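Two-Arm Handling Cells in the Returns Room: What Changes for Bench Staff
Project report, Department of Work and Technology, Gultstead College
Submitted in May

1. Background

Noiphan hires out and resells small audio equipment, chiefly microphones, stands and desk accessories. Its returns room in Gultstead receives goods from hire customers and from shops, and up to 2000 items pass through it in a month. Each item has to be taken out of its packaging, matched with its stand or clip, checked, cleaned and set out for repacking. Until last year all of this was done by hand at long benches.

The company has since introduced two-arm handling cells, known on site by the project name Miva. A cell consists of a table with panels on three sides and a pair of robot arms mounted at the open side. The arms are taught by staff who guide them through a task many times over. The cells are intended to take over the setting out of microphones and stands, which is repetitive and which staff had described as the least liked part of the shift. Cleaning is still done by hand under an older procedure called Pristine, and this project did not examine it except where the two overlap.

2. Aim and questions

The aim of the project was to describe how the work of the bench staff has changed and to set out what the changes mean for training, pay grading and the layout of the room. Three questions were agreed with the supervisor and with the site manager:

What tasks have left the bench, and what tasks have come to it?
Do staff regard the new tasks as part of their existing job?
What would need to be in place before further cells are installed?

3. Method

The project combined observation with interviews. Observation took place in the returns room over 59 hours, spread across early, late and weekend shifts. Nine members of staff were interviewed, each for between half an hour and an hour. Six of them work regularly with the cells and three have remained on the hand benches. The interviews were voluntary and were held in the meeting room on the first floor. Notes were written up the same day and sent back to each person for correction. Two people asked for changes, and these were made.

We were also given access to the task log, in which staff record each teaching session and the reason for any stop. A run of 300 entries was read and sorted by type. The log is kept for maintenance and was not designed for research, so some entries consist of a single word. Where the meaning was unclear the entry was left out of the sorting.

4. Findings

4.1 Tasks that have left the bench

The main task to leave is the placing of microphones in stands for checking. On the hand benches a member of staff stands for most of the shift and repeats the same reach and turn of the wrist. Several of those interviewed mentioned sore forearms, and two had previously asked to be moved to packing for this reason. Staff who now work with the cells reported less of this. They did not say that the work was lighter overall. One described being "tired in a different place" by the end of a late shift.

4.2 Tasks that have come to it

Staff at the cells now prepare the table, guide the arms through a task, watch the first unaided attempts and decide whether a session is good enough to keep. Preparing the table takes more thought than was expected. The items have to be varied from one session to the next, in kind, in colour and in position, or the arms learn only one arrangement. Some microphones are put out upright in a stand, others lying flat, with an empty stand nearby. Staff have built up their own views on what makes a useful table, and these views are not written down anywhere.

The log supports this. The largest group of entries concerned the preparation of the table, followed by entries on grip. Entries on faults in the arms themselves formed a smaller group. Stands with thin legs were mentioned repeatedly as harder to deal with than those with a heavy round base, and glossy handles as harder than textured ones.

4.3 How staff see the new tasks

Opinion was divided. Those who had worked longest in the room tended to regard teaching the arms as a separate skill that ought to be graded separately. Newer staff were more inclined to see it as part of the job they had applied for. All nine said that the first two weeks had been difficult, mainly owing to the lack of a written guide. Training had consisted of sitting beside a colleague who had learned only a little earlier.

A further point was raised by the hand bench staff. Conversation used to be easy along the benches, as people stood side by side. The cells are set apart from one another and each has one person in front of it. Staff at the cells now take their breaks together at 10.30, an arrangement they made for themselves, and they asked that it be protected when the rota is next revised.

4.4 Layout of the room

The cells were fitted into the space left by two benches. The packing trolleys have to be turned in a narrow gap, and staff carry stands across the room from the shelving because the trolleys do not reach. Cables were also mentioned. The cable on each arm needs enough slack for the full movement of the wrist, and checking the loops has become an informal duty at the start of each shift.

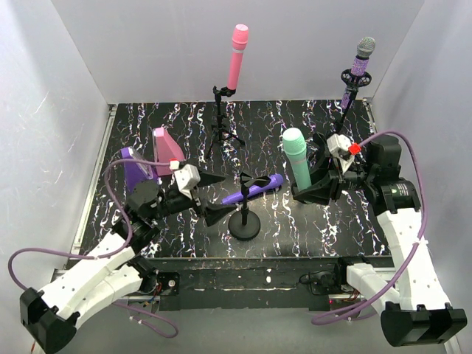

Figure 1. A cell with microphones and stands on the table. The gripper of the right arm is at the mint green microphone; that of the left arm is open, facing the empty stand.

5. Discussion

The findings suggest that the cells have moved effort from the hands to judgement. Deciding whether a session should be kept is a form of quality control, and on the hand benches that decision belonged to the shift lead. It is now taken many times a day by staff on the basic grade. The company has not yet recognised this in its job descriptions, and the difference of opinion reported in section 4.3 is likely to continue until it does.

The knowledge held by staff about preparing the table is valuable to the company and is at present passed on only by word of mouth. If two or three experienced people were to leave, a good part of it would go with them.

The project has limits. It covers one room in one company, and the number of interviews is small. No one who had left the returns room since the cells arrived could be reached, so their reasons for leaving are not known.

6. Recommendations

A short written guide to preparing the table should be produced, with the staff who do the work as its authors and with paid time set aside for it.
The job description for the returns room should be revised to include the teaching of the arms and the keeping or discarding of sessions. The grade should be reviewed at the same time.
New starters should have a set training period of at least two weeks before working a cell alone.
The shelving for stands should be moved to the cell side of the room before any further cell is installed.
The check of cables at the start of a shift should be entered in the rota as a duty, with time allowed.
The shared break at 10.30 should be kept.

A copy of this report has been given to the site manager and to the staff who took part. The interview notes will be held by the department until the end of the academic year and then destroyed.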